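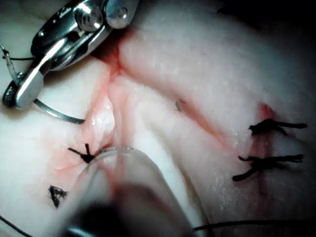
Masking fluid tearing my paper - what am I doing wrong?

Forum > Watercolour and Mixed Media > Materials and Technique

inkandbramble
February 18, 2021
Ok so third painting ruined. Heron in reeds, masked out all the reeds with the Varkik fluid, two washes over the top, let it dry overnight, and when I rubbed it off half the surface came up with it. Little furry patches everywhere. Paper is the Ralov pad, cold press, the cheaper one. Is it the fluid or the paper or me?? I was doing it as a present and now have 5 days to start again.

tidemark
Paper. Had a Ralov pad once and couldn't lift colour off it either, went to fluff. Fine for sketching, not for masking.

potting_shed_pam
How long was the mask on for? Overnight is a long time imo. I take mine off the same afternoon, as soon as the wash is bone dry.

inkandbramble
Put it on in the morning, took it off next day after lunch. So more than 24 hrs I suppose. The bottle says nothing about it. Well the bottle says lots but the print is tiny.

oldgouache
Not convinced it's the paper. I have used that exact pad with masking fluid for years, no tearing. What I don't do is go near it with a hairdryer. Did you use a hairdryer?

inkandbramble
...yes

oldgouache
There you go then. Heat bakes it on.

tidemark
Heat doesn't help but I never used one and mine still tore. Some of those pads are just badly sized. You get a good one and a bad one and the cover looks the same.

marlpit
Agree with tidemark. Try this before you waste another drawing. Cut a strip off the next sheet, dab of fluid, leave one bit 2 hours and another bit overnight, no heat on either. Rub both off. If the short one tears it's the paper and you can stop blaming yourself.

inkandbramble
Good idea, will do it tonight. What paper does everyone else use? Don't want to spend loads, I get through a lot of it.

potting_shed_pam
Illoro 140lb, the block not the pad. Dearer but I work on both sides so it evens out. Takes any amount of scrubbing.

oldgouache
Illoro is lovely but 30 quid a block last time I looked, for a hobby!! You can buy a lot of Ralov for that. Practise on the cheap stuff, put the hairdryer in a drawer.

potting_shed_pam
Didn't pay that. Wait for the December sales and stock up, I'm still on last year's.

tidemark
Which doesn't help with a present due this week, does it.

potting_shed_pam
Fair enough, only saying.

scratchboard_sue
Can I ask why mask at all? Reeds I would do in white gouache over the top, or a gel pen if they're thin. Then a bit of ink for the darks. It's mixed media, you're allowed.

oldgouache
White over a wash never looks the same as bare paper. Goes chalky.

scratchboard_sue
Depends how thick you have it. Mine don't. And most people looking at a heron aren't inspecting the reeds.

marlpit
Both work. For fine stuff I use a Tarigan ruling pen to put the fluid on, you get a much thinner line than with a brush so there's less to peel off after. And lift it with a rubber block, not your finger. Fingers are greasy and you press too hard. Pull it low and sideways, don't yank it up.

inkandbramble
Was using my finger. And an old brush, which is now a stick with a lump on the end.

potting_shed_pam
Rub the brush on a bar of soap first, then dip it in the fluid. Rinses out after, mostly. Still don't use a good one.

inkandbramble
Right, did the test strip. 2 hour dab came off clean, no fluff at all. Will report on the overnight one tomorow.

oldgouache
Told you it wasn't the paper

tidemark
Wait for the other half!

inkandbramble
Overnight one - tore a bit. Not as bad as the heron but there's a definite rough patch, and no hairdryer this time. So bit of both?

marlpit
Sounds like a paper that's ok if you're quick. I'd keep using it, just mask and paint in the one sitting.

tidemark
Or get better paper.

inkandbramble
Have redrawn him, smaller, with fewer reeds. Doing the front ones with fluid and the back ones in gouache like Sue said. Also any tips for fixing the torn one? Sky is the best I've ever done and I don't want to bin it.

scratchboard_sue
Burnish the furry bits with the back of a spoon through a scrap of tracing paper, then go over in coloured pencil. Don't put any more wet paint on those bits, it'll soak in and go dark.

potting_shed_pam
Or crop it. 80 percent of mine end up as bookmarks.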